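Medanden Gallery: Electric Steamer, Single Basket, Buns

Compiled by Siu-ming Yip
7 June 2023

This page covers the table layout for steaming and plating buns with a single-basket electric pot. The cooking notes are on a separate page. The pictures deal with the basket, the lid and the serving dish, which stand in one row on a white table against a wall.

The basket is stainless steel with a perforated floor. Steam comes up through the holes, so a bun set directly over them picks up marks on its base. Paper squares prevent this. Cut them smaller than the bun; a sheet that covers the whole floor blocks the steam and lengthens the cook. The test batches in February were run with squares, without squares, and with a cabbage leaf. Squares gave the cleanest release. The leaf worked but left a green tint on the underside.

Spacing matters more than the count. Buns swell as they steam, and two that touch will tear at the join when separated. Leave a clear gap on every side, including the side that faces the steel wall. Condensation runs down the wall and will soak a bun that leans on it.

The order on the table is lid, pot, dish, left to right. The lid comes off first and goes flat, on the side away from the dish, so that water from the glass does not reach finished buns.
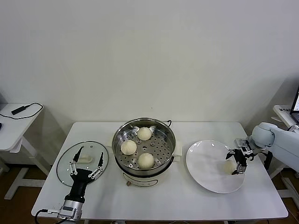

Three in the basket, a fourth over the plate. The pleated tops face up.

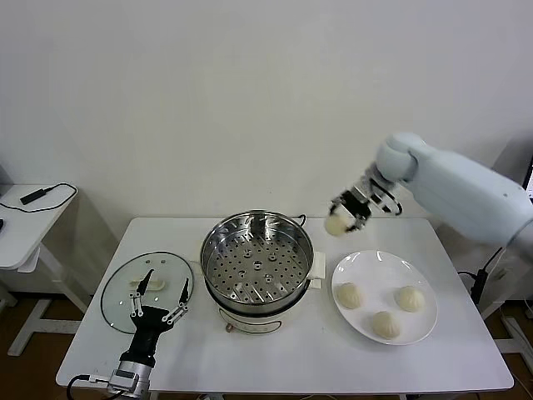
Basket empty, three buns on the plate. The holes in the tray and its raised center ring are exposed. 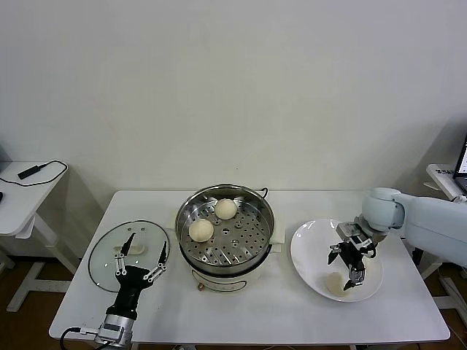
Two in the basket, one in the wide white dish. Lid at left, glass flat on the table.

Jailson Magalhães disagrees with the advice on paper. In his view a light coat of oil on the steel does the same job with less waste, and the squares tend to curl into the dough at the edges when the buns are small. He also asks for a rest of 2 minutes with the heat off before the lid is lifted, as a sudden drop in temperature wrinkles the skin.

The rest period has been added to the cooking notes. The oil method has been tried once, on a batch of plain buns, and the release was acceptable at the center of the basket and poor near the rim. It will be repeated with a second coat.

Cleaning: lift the basket out after the base has cooled. Soak it in warm water and push a soft brush through the holes from the underside. Dried dough in the holes cuts the steam on that side and gives uneven results in the next batch. Wipe the base with a damp cloth only. Dry the lid on both faces, and clear the vent holes if it has them.

Gallery 29 in the tabletop series. The next page covers stacked baskets.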